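The oven door task had been running fine for most of October, so I left the force limit where it was and went on to the towel. The towel is where it went wrong. The arm stopped in the middle of a reach with a joint torque fault, the gripper at the towel and the oven right behind it.

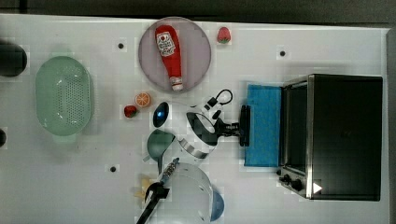
Posted 09/03/2019 by the author | Filed under: Bench notes

I run the Trirell controller with the Mägi planner on top. The planner knew about the oven as a box. It did not know about the door, which adds a good deal of reach on the table side when it is folded down. As far as the planner was concerned, the gripper had free space in front of it. It pushed, the torque climbed, and the controller tripped.

The trip worked as it should. My trouble was with the number behind it. I had set the limit to 3,000 in the config months ago while chasing false stops and never put it back. The default is 2,000. Two runs from the week before had gone over 2,000 in the log without stopping, and I hadn't looked.

I also found the cable loop at the wrist had been rubbing. The jacket was scuffed on one side. I don't know if that happened in this fault or earlier.

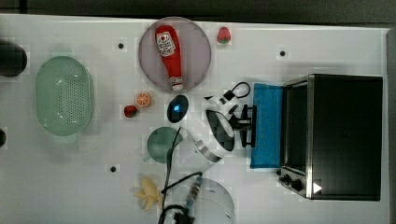

The arm over the table, gripper at the edge of the blue towel.

Changes so far:

- Limit back to 2,000.
- Door added to the planner as its own box, in the open position, always.
- Approach speed cut in half near the oven.
- Log check before each session, using the Lurus script.

The false stops are back, as expected. I think they come from cable drag at the wrist, so the next job is a longer loop and a proper clip from Garkmont. Until that arrives I am keeping the towel task off the schedule.

Related posts
Chasing false stops on the wrist joint
Planner boxes: what I model and what I skip
Notes on cable routing

This site uses cookies. By continuing to browse you accept their use.

Contact | © 2019 Bench Notes | Back to top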